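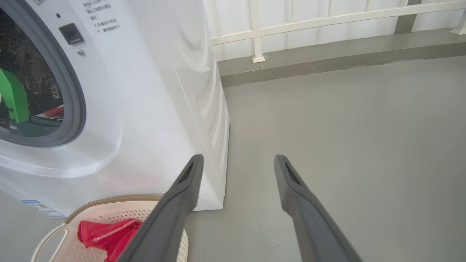
Día de colada en el piso de Grastville

Por fin me pongo con la galería del cuarto de lavar, que me la lleváis pidiendo desde agosto (sí, Janaína, va por ti). Es el rincón más pequeño de la casa y también el que más usamos, porque somos cinco compartiendo lavadora y turnos. Os cuento lo que hay.

La lavadora

Blanca, de carga frontal, con las instrucciones en chino impresas en el panel. Zhiqiang Yan nos las tradujo el primer día: entre otras cosas, avisan de que no hay que forzar la puerta con la máquina en marcha. Yo soy de las impacientes, así que me vino bien saberlo. Por el cristal asoma algo verde chillón, ¡y algo rojo debajo! Ya sé que mezclar colores es jugársela, pero en frío y con ciclo corto todavía no he tenido ningún disgusto.

El cesto

Redondo, color crema, con agujeritos y el borde trenzado en marrón. Me encanta ese borde, le quita el aire de trasto de plástico. La prenda roja de las costuras blancas es de las que lavo siempre del revés, a 30 grados y sin suavizante (Soudabeh jura que el suavizante estropea las telas y me ha convencido).

El suelo

Gris, liso y pintado. Aníbal quería poner baldosas y yo me planté: con la pintura paso la fregona en 5 minutos y a otra cosa. Lo único malo es que se ve hasta la última pelusa, y en un cuarto de lavar, imaginaos...

Me queda pendiente colgar una barra para las camisas. Si alguien tiene una que no use, que me escriba y voy a por ella.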